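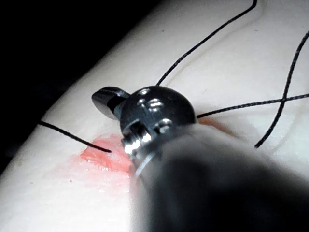 Suturing remains the skill by which patients most readily judge the care they have received, yet it is allotted less bench time than almost any other procedure in the Rornstead program. Current requirements provide 31 hours. A trainee who has drawn black thread across a pale practice pad, towards a wound area coloured pinkish-red, begins to understand tension and spacing in a way no lecture can convey. The pad should be regarded as core equipment and funded accordingly.

Home | Programs | Opinion | Library | Contact
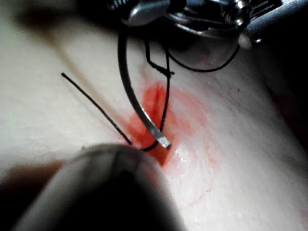
Soledad Nieto
Senior Adviser, Surgical Skills Education, Badley Centre

The usual objection is cost. At Badley, a year's supply of pads and thread for one trainee comes to $315, a modest sum beside other training expenses. The curved needle demands particular patience: its path through the pad must follow its own arc, and this is learned by repetition. We therefore recommend that every trainee complete 1000 supervised stitches before entering the operating theatre, and that the requirement be written into the program standards by February.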